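We use cookies to remember your settings. Accept | Manage

Do standing desks get used? A term project at Somdale College 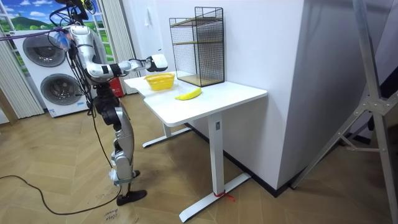
1. Why we picked this

The college bought height-adjustable desks for the Flondcombe building two years ago, and the leaflet that came round at the time promised better concentration, fewer sore backs and more energy in the afternoon. The desks are the Bisgaard model, bought through a supplier called Stelar. Our group had sat at them for a year and could not remember seeing many of them raised. We wanted to find out whether that was just us being unobservant.

We should say that we started out doubtful. We tried to set the study up so that our doubts could be proved wrong, but a reader should know where we stood.

2. What we did

We walked the study floors at four fixed times, the first at 9.30 in the morning and the last at 4 in the afternoon, and wrote down for each occupied desk whether it was up or down and whether the person was standing. We stopped when we had 200 observations. We also put out a paper questionnaire and got 77 back out of 130.

A desk counted as "up" if the top was above the elbow of a seated person. This was judged by eye. Two of us did the first round together to see whether we agreed, and mostly we did, although desks left halfway caused arguments. We put those down as "down", which may be unfair to the desks.

3. What we found

Of the 200 observations, 4 were of a person standing at a raised desk. A few more desks were raised with someone perched on a tall stool, which seems to us to miss the point.

The questionnaire told a different story. Most people who replied said they stood "sometimes" or "often". Either they were standing when we were not there, or people like to think they stand more than they do. We lean towards the second, but our walks only covered four times of day and the evening could be different. The building is open late and we did not check.

The written comments were more useful than the tick boxes. Several people said the motor was loud and they felt watched when they used it. Others did not know the desks moved at all, as the switch is under the top on the right and there is no label. One person said they raised theirs every Friday to stop their bag strap getting caught, and left it at that.

4. The claims in the leaflet

We asked the estates office for the evidence behind the leaflet and were sent the leaflet again. It has a graph with no numbers up the side. It says users "report" more energy, but does not say how many users were asked or what they were comparing it with. Our own survey shows how little a self-report of this kind may be worth.

None of this proves that standing is bad for anyone or does no good. We did not measure backs or concentration and would not know how to. Our point is smaller – a desk that stays down all day is an ordinary desk at a higher price.

5. Problems with our study

Replies came from people willing to fill in a form, so they may be keener than the rest. We saw the same students more than once and could not separate them. It was also close to exams, when people may move about less, or more. We argued over this and left it open.

6. What we would do next

Label the switches on one floor only, leave the other floors alone, and repeat the walks after a month. It would cost a roll of stickers. If use goes up on the labelled floor we will have to take back some of what we have written above – we would be happy to.

Shares: 4 | Comments: 0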